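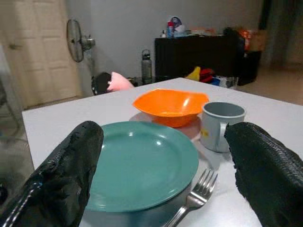
Faststead is looking for people who like setting a table, or who have strong feelings about how other people do it. We're putting together a home study on everyday place settings, the plain weekday kind, and we need households to take part starting in February. You don't need matching china. Our own practice table is a white square one with a teal-green plate, a bright orange bowl and a light gray mug on it, and the fork is lying at a diagonal, so please don't worry about yours being fancy or straight!

The study is called Lillen, and it grew out of a question that came up over lunch and wouldn't go away: how do people decide where things go when they lay the table and when they clear it again? Some reach for the mug first. Some stack the bowl on the plate and carry the lot to the sink in one trip, and others would never dream of it. We've had such lively talks on this in our own office that we decided to do it properly, with a wider mix of kitchens and habits than ours.

What you'd be doing

You would take part for two weeks. Once a day, at whichever meal suits you, you set the table as you normally would, eat, and clear up as you normally would. Afterward you fill in a short diary page: what was on the table, who put it there, what order it was cleared in, and anything that got in the way (homework, mail, a cat). The page takes a few minutes, and you can do it on paper or on your phone.

There is also one visit to our kitchen room in the Asta building, lasting 60 minutes. You'll set and clear a small table with our dishes and chat with Danuta Sowa or Teresa Nowicki as you go. They are both very easy to talk to, and there is tea.

Who can join

Anyone over 18 who eats at least one meal a day at home at a table, counter or kitchen island. We have plenty of couples signed up already, so we'd especially love to hear from people living alone, from shared apartments, and from big families where setting the table is somebody's chore. Left-handed people, please write to us - we have only two so far and would be delighted to have more. The visit room is on the ground floor with no steps, and the table height can be changed.

If you work for a tableware maker or store, we can't include you this time.

What you get

We cover your travel to the visit, and every household that finishes the diary gets a gift card to spend at the Minhas grocery store. You'll also get a copy of the results written in normal language. If you want to stop partway, just tell us, and we'll delete your pages if you ask.

How to sign up

Send a note to Radosław Rutkowska at the Faststead front desk, by mail or in person. Tell us who you live with, what kind of table you eat at, and which meal you'd like to use for the diary. We have seven places left in this round. Anyone we can't fit in goes on the list for the next one, unless you'd prefer not to.

Questions about the diary itself go to Bleddyn Kneath, who designed it and will happily talk forks with you for as long as you like.

Posted 28 December 2018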